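Looking for people who'll keep a food diary with me (Fumdale and nearby)

14 shares 6 comments

Hi all, it's Marlene Barbosa. Some of you know me from the Jalura reading room, where I run the cookbook shelf and talk too much. I'm putting together a small book on what people in Fumdale eat on an ordinary day, and I need folks who'll write it down for me. Real meals, real snacks, the crackers you ate standing over the sink - all of it.

The project is called Beludska, after the soup my grandmother made whenever the fridge was nearly bare. I started it on my own two winters ago with one notebook and a handful of neighbors. I now have 116 diary pages in a box under my bed, and I love every one of them (even the one that says "toast" nine times). Kalliopi Bakalis has joined me as editor, so the spelling will finally be under control!

I'm looking for eight new diary keepers. We begin in March and it runs for four weeks. You don't need to cook. You don't need to eat well, either, and I really mean that - if you had cold noodles for breakfast, I want to hear about the noodles. I'd especially like a couple of people who work nights, someone who shops for a big household, and anyone over 70 who remembers the old Theodorakopoulos bakery and what they used to buy there on the way home from school.

What you'd be doing: jotting down what you ate and drank every day, plus a line or two about where you were and who was with you. Most people spend ten minutes on it in the evening. Once a week you mail or drop off your pages, and at the end I'll sit down with you for an hour and ask nosy questions. Sotiris Fragkou is recording those talks, and he's a very patient man who brings his own tea.

What you get: 60 dollars in grocery money, paid in two halves, and a copy of the book when it's printed. We have a small budget of 2000 dollars for the whole thing, printing included, so I can't go higher, sorry. Your name stays out of it unless you want it in. Last time Filippos Tsoukalas asked for his full name under his entry on pickled peppers and I was happy to do it.

You should be 18 or older and live in Fumdale or close enough to come in for that one talk. Handwriting is fine, typing is fine. Please don't sign up if keeping track of food is hard on you or has been in the past - there are other ways to help, and I'd be glad to find you one.

To apply, write me a short note telling me what you ate yesterday. That's the whole application. Leave it at the Jalura front desk with my name on it, along with a phone number and a good time to call. I answer everyone, though it can take me a week.

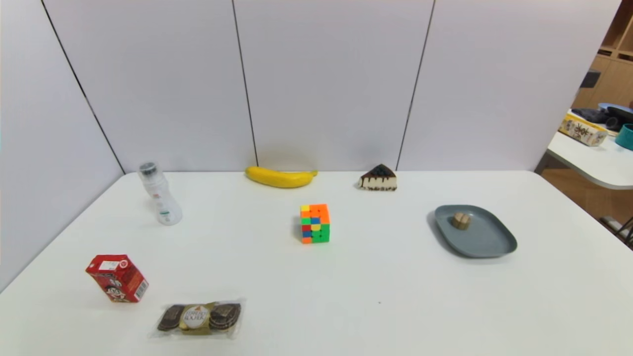
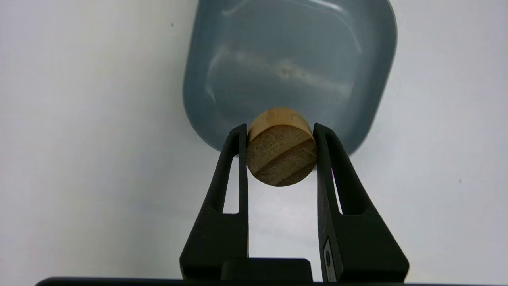

Do I have to write down the exact amounts of everything I eat?

Plain words are fine. "A bowl of rice" or "half a sandwich" tells me plenty, and you never need to weigh or measure anything. If you forget a meal, leave a blank line and pick it up again at the next one.

22 shares 9 comments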